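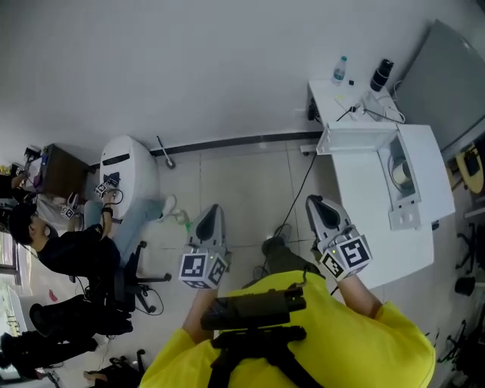
Morris asked for the floor leads to be closed out before anything else on this sheet, and the tenant's reply on the last round was that a lead which moves every day can't be taped down. Both points are noted. Item 2 stands as written.

Workroom inspection – general safety
Site: Josberg, ground floor
Date: January 5, 2025
Sheet 188, revision 6

1. Floor surface
Tiles sound, no lifted edges. Pass.

2. Leads across walkways
Thin black cable on the tiles, running out from the white cabinet. Fail. Reroute along the baseboard or fit a low-profile cover. Tape is acceptable for one shift only.

3. Power strip on counter
Leads tangled, black and white mixed. Tag each lead at the plug end. No second strip to be plugged into the first. Comment – same finding in October.

4. Liquids near power
Water bottle and thermos on the same counter as the power strip. Fail. Move drinks to the shelf by the door. Lids on is not a control.

5. Plug adapters
Black adapter at counter edge. Refer to electrician for test and tag. Not assessed by this inspector.

6. Cabinet with hinged lid
Lid to be closed when the compartment is not being loaded. Check that the lid holds at full opening without being propped by hand. Odosell parts list gives the stay as item 396, if a replacement is needed.

7. Loose items on floor
Mop or pole lying by the wall, white glove or cloth next to it, small round black item near the chair legs. Fail. Hang the pole on the wall clip. Bin or launder the cloth.

8. Seating
Office chairs on casters: check that all wheels turn freely and pick up no lead when rolled. Keep chairs clear of item 2 until it is closed.

9. Footwear
Closed shoes required in this room. Sign at entry is faded – Gasent to supply a new one in the larger size.

Result: not passed. Items 2, 4 and 7 to be corrected before re-inspection. Items 3 and 5 may stay open for 9 working days. Return the signed copy to the site office and keep one behind the door.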